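Split ring

Shares 214 | Comments 3

A split ring is a small fastener made of wire or flat strip wound into two overlapping turns, so that the coils lie flat against each other. An object is attached by prying one end of the coil away from the body of the ring and sliding the object along the gap until it has passed both turns. The most common use is the key ring, on which keys, tags and small charms are carried together.

Construction

Most split rings are steel, often nickel plated. Flat-strip rings are stiffer than round-wire rings of the same diameter and hold heavier loads, but are harder to open by hand. The cut ends are usually ground flush to keep them from catching on cloth.
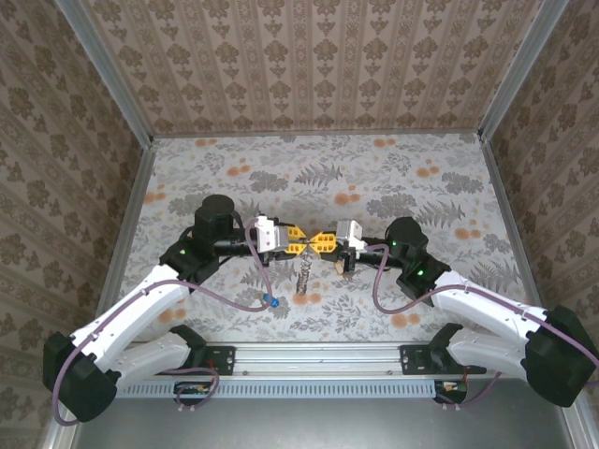

Opening a ring takes two points of contact and a third to move the load. One hand normally holds the ring while the other spreads the coil and feeds the item in. Small rings leave little surface to grip, and a thumbnail, a coin edge or split ring pliers may be used. The pliers have a hooked tip that enters between the turns.

Attached items

Charms and tags need a hole or loop wide enough to pass the thickness of a single turn while the coil is spread. Where the hole is too narrow, a smaller connecting ring or a short length of chain is placed between the two. The Trenberg parts list, which runs to 3,737 entries, gives hole size and wire thickness in separate columns for this purpose.

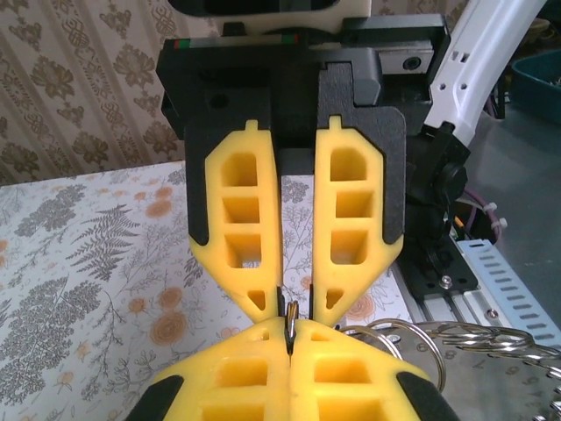 Hüsnü Kurtuluş argues in the Gamell handbook that the wire thickness matters more than the diameter, and that a ring forced open too far should be discarded. A coil that no longer closes flat can let a key work its way out.

Regular use loosens the coil over time. Rings carrying up to 6 keys are generally made in medium strip; heavier bunches are divided between linked rings.

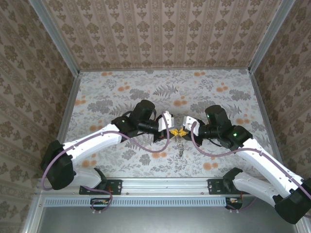 One reader, Emanau, writes that threading goes faster if the key is pushed on from the cut end and the ring is turned, with the key held still. Toprak replies that the same method works for fishing lures.

See also: jump ring, carabiner, lanyard

Last updated: April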